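Workplace Talk > Warehousing & Packing > Automation

Thread: They want us to "teach" the robots. Anyone been through this?

benchfour
Monday arvo we all got an email at Wunderau (contract packing, toiletries and gift sets mostly) saying there's a "skills capture program" starting in August. You go off the line for a shift, stand at a table and do small jobs with a pair of hand-held grippers instead of your fingers. It all gets recorded and goes to a mob called Folico, who use it to train the arms they want to sell back to us.

Line in the email I don't like: "team members will be freed up for higher value work". I've been there long enough to know what the higher value work is. It's the same work at the other site with a longer drive.

Pay is normal rate plus a $40 voucher. What did it look like at your place?

tapegun_tez
Forty bucks. For your replacement. Tell them to stick it.

mapleshift
We did a round of this last winter, different vendor. I wouldn't panic. The arms they trained could pick up a bottle and put it down again, very slowly, and management went quiet by spring. Nobody on my shift lost hours over it.

What did change was the targets. They'd timed everybody while they were at it, and next thing there was a number on the board.

benchfour
See that's the bit that worries me more than the arm. Did they tell you beforehand they were timing you?

mapleshift
It was in the form. Page whatever. I signed it like everyone else.

gluepot
I'll be the unpopular one. My wrists are shot from doing 900 cartons a shift and if a machine wants that job it can have it. People talk about packing like it's a craft that's being stolen. I go home and can't open a jar.

tapegun_tez
And when the machine has it, what do you do for money, gluepot?

gluepot
Same thing I did when they put in the carton erector. Whinged for a month and got moved to returns. Which is better, by the way, you get to sit.

tapegun_tez
There were six of us on cartons before the erector went in at my place. There's one now and she spends her day clearing jams. Returns only had room for so many.

Nugroho_night
I've done the gripper shifts, two weeks of them through an agency. Some notes for the OP as people are guessing.

The work is dull but it isn't hard. You hold one in each hand and everything has to be done with the jaws. Toothpaste tubes, cups, cards, that sort of stuff. Squeezy things are a pain and thin things are worse. You also have cables coming off the back of both, so you learn to keep your elbows in.

They wanted 200 good runs a day. I never got there and I don't know anyone who did. A run got binned if you dropped something or bumped the table, and you weren't told which ones until the next day.

A couple from my lot:

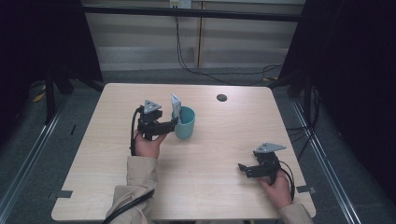
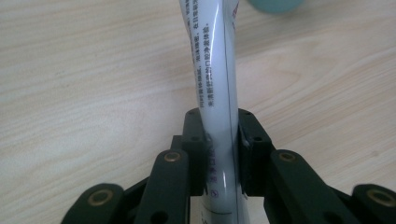

Ask what happens to your pay if a run gets binned. Ours was hourly so it made no difference to me, but I heard another agency was paying per run. And ask for breaks in writing. Holding your thumbs in one position that long is its own kind of sore, gluepot might not enjoy it.

benchfour
Thanks, that's more than we got from the email. Did you get any say in how the jobs were done? Ours says they want "the expertise of experienced packers".

Nugroho_night
No. There's a sheet and you follow the sheet. I'd been packing for years and the bloke next to me had never done a day of it, and his runs got through more than mine. I kept doing things the quick way and they wanted it slow.

tapegun_tez
So much for expertise then. They need hands, and yours happen to be on the payroll already.

mapleshift
That matches ours. I do think slow is the point to hang on to, though. A person fills a gift set while talking about the hockey. I've yet to see an arm manage it at line speed with a bent tube or a lid that's come off. The sales video always has one perfect item on a clean bench.

Allinano_fan
Disagree with mapleshift, you're judging by what you saw last winter. It only has to be good enough to run overnight without a supervisor. If it does a third of the speed but doesn't need a lunchroom, some accountant will make it work on a spreadsheet. I'm not saying it's ready. I'm saying "it's slow" isn't much of a plan if you've got a mortgage.

mapleshift
Fair, but overnight somebody still gets called in when it jams. Ask tapegun_tez.

tapegun_tez
For one wage instead of six, yeah.

benchfour
OK so far my list for the delegate is: is it voluntary, can they use the recordings for timing or discipline, what happens to binned runs, breaks, and who does the "higher value work" and where. We've got 10 days before the forms are due back. Anything else I should put on it?

gluepot
Ask if the voucher's for somewhere decent. Ours was for the servo.

Nugroho_night
Ask how long they keep the recordings after you leave. I asked on my last day and I'm still waiting on the email.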